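I have been meaning to write up the spare room since before Christmas, and the kettle is on and it's raining, so I have run out of excuses. Those of you who have been reading for a while will remember that back in December it was the place where everything went to be forgotten (the ironing, two suitcases, a box of curtain hooks I was certain I'd need). Well, it is now very nearly a proper study, and I am far prouder of it than one small room deserves.

The floor was the thing that made me want to do it in the first place. It's that lovely pale wood in a herringbone pattern, and for years I'd only ever seen it in strips between boxes! Once it was cleared I spent a whole evening on my knees with a soft cloth, and then of course I couldn't bear to put anything heavy back on top of it. So the rule I set myself was a desk, a chair, and as little else as I could stand.
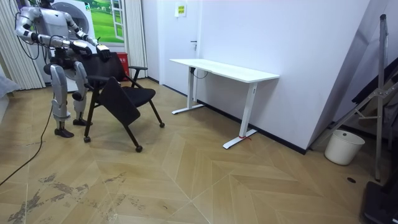 The chair, the white desk and the red bin under the window.

The desk is a sit-stand one, white, and it went against the white wall because I wanted it to disappear a bit. I do stand at it, usually for the first cup of tea and then again after lunch when I'd otherwise nod off. The curtains stayed. I'd gone as far as ordering fabric samples from Flosen, 15 little squares of green and mustard, and pinned them all up, and lived with them for a week, and then took every one of them down again. Pale suits the room.

But it's the chair I really wanted to talk about, as that's what took the longest. I had a budget of 400 pounds for the whole room and had spent 251 of it on the desk, so you can see how that was going. I looked at Bullow first (smart, but very upright, like sitting in a waiting room) and then drove all the way over to Oddale on a Sunday to try something I'd seen in their window, and it had gone. In the end I found this black one second-hand, with a padded seat, a mesh back and a little writing tablet that folds down. I had one like it at college and had forgotten how much I liked it.

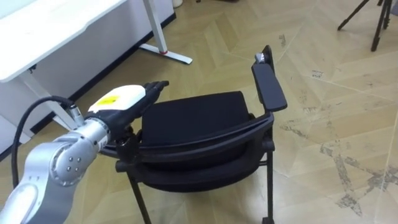

Lu wrote to me after my last post to say that a chair with casters will wander all over a wooden floor unless you put a mat under it, and that I'd be chasing mine round the room by Easter. I take the point, and I did go and look at mats. The trouble is that they cover up the very floor I've gone to all this bother over. For now I'm being good about sweeping first, so there's no grit for the wheels to roll over, and I move the chair by the back when I want it somewhere else, which I find easier than shoving at the seat.
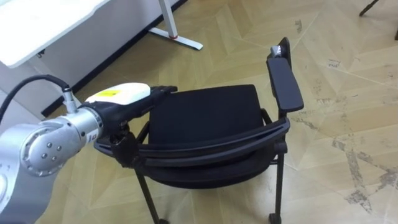

Photo: from the blog's own album, January 2023

The seat cushion is nice and broad, and I can sit on it with one foot tucked under me, as I was always told not to. Black fabric does show every bit of fluff, mind you. I go over it with a damp rubber glove, an old trick from my mother's house, and it comes up beautifully.

Still to do: a lamp, a shelf for the dictionaries, and something about the cable under the desk, which hangs down and annoys me every time I drop a pen. I've also promised myself a cushion for the small of my back, so if anyone has one they love, do tell me in the comments.

Recent posts
The great airing cupboard clear-out
Soup for 7 from one small chicken
Curtain hooks, and why I kept them
A wet walk at Oddale
What I did with the suitcases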